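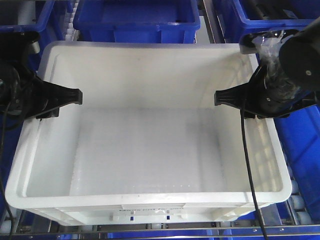 A white crate, empty, on the line.

The crates came back to Traltdale on the early lorry, and by the time Maureen had her boots on they were already stacked inside the door. She washed them for Juvunthorpe, the bakery on the other side of the ring road, and for two or three smaller places that sent theirs in when they remembered. Her job was the last look. The crates went through the washer, came out on the conveyor, and stopped in front of her, and she leaned over each one and checked the corners.

The corners were where it stayed. Dough, mostly, or flour that had got damp and set. If a corner was bad she pulled the crate off and sent it round again. If it was good she pressed the green button and it moved on.

She had done this for 16 years. Before that she had worked in the office at Arsenault, the removals firm, until it closed.

On the Thursday she found the note, her supervisor was off with his back and Thongchai Chantharasri was running the floor. He was younger than her sons. He brought his own lunch in a tin with three layers and was particular about the radio.

The note was under the rim of a crate, on the outside, where the plastic folds over and makes a sort of gutter. It should not have got through the washer, but somebody had wrapped it in cling film and then in tape, and it had. She felt it with her fingers before she saw it. She stopped the line, pulled it out and put it in her apron, and pressed the green button again.

At break she cut the tape with the scissors from the first aid box. It was a page from an order pad, folded small. The date was at the top in biro, Apr 11, 2019, and under it was written:

If you are the one who washes these, thank you. I am on nights at the bakery and I start with a clean crate every time and I have never once said it to anyone. It is my last shift. D.

She read it twice. Then she gave it to Thongchai, who was eating rice with a spoon.

'That's years ago,' he said.

'I can see that.'

'It's been going round all this time?'

'Must have.'

He turned it over. There was nothing on the back except the printed lines for quantity and price. 'How many times does a crate come through here in a year?' he asked.

'This sort, once a week. So 52.'

'And nobody felt it.'

'I didn't feel it,' Maureen said. 'It's me who would have.'

He gave her the note back and closed his tin, one layer at a time. She folded the page along its old creases and put it in the pocket of her cardigan, under the apron.

For the rest of the shift she ran her fingers under every rim. She found a price sticker, a piece of string and a dead wasp. The line went slower and Thongchai came over once to see why, and then went away again without saying anything.

At home she told Keith about it while he was peeling potatoes. He wanted to know who D was.

'I've no idea.'

'Derek,' he said. 'Or Denise. You could ring them up.'

'And say what? Did you have a D on nights?'

'They'd know. They'd have it on the wages.'

She said she wasn't going to ring anybody. She put the note on the windowsill, behind the washing-up liquid, and it stayed there through the weekend. It got splashed and she moved it to the drawer with the batteries.

On the Monday the Juvunthorpe driver was the one with the grey ponytail, who had been on the route longer than anybody. She went out to the bay, although it was raining and there was no need for her to be there. He was unloading and he didn't stop.

'Was there ever someone on nights,' she said, 'with a name that started with D? It would be a while back.'

'Dozens, love.'

'Someone who left in the April. 2019.'

He put down the stack he was carrying and thought. Water ran off the edge of the roof behind him. 'There was Dilys,' he said. 'Small woman. Did the teacakes. She went to live with her sister up the coast, at Flakon. She used to bring me a bag of the broken ones.'

'Is she still there?'

'Couldn't tell you. She sent a card the first Christmas.' He picked the stack up again. 'Why, what's she done?'

'Nothing,' Maureen said. 'She left something in a crate.'

'Do you want me to ask about?'

She had her hand in her cardigan pocket, though the note was at home in the drawer. 'If you're talking to someone anyway,' she said.

He brought her an address in September. It was written on the back of a delivery slip and it had no postcode. By then the supervisor was back and the line had been put up to 264 crates an hour, and she no longer had time to do the rims, only the corners. She kept the slip in her locker for 10 days.

Then she bought a card from the garage, a plain one with a boat on it. She wrote it at the canteen table with Thongchai sitting across from her, reading the football. She had thought there would be a lot to put, about the tape holding, and how long it had been going back and forth over the ring road, and how she must have had it in her hands and sent it on – she didn't know how often. She got as far as Dear Dilys and stopped.

'What would you say?' she asked him.

He didn't look up. 'Say you got it.'

So she wrote that. Dear Dilys, I got your note. It was me. Then she put her name, and her address in case, and went back out, because the bell had gone and the first crate was already waiting with its corners to be looked at.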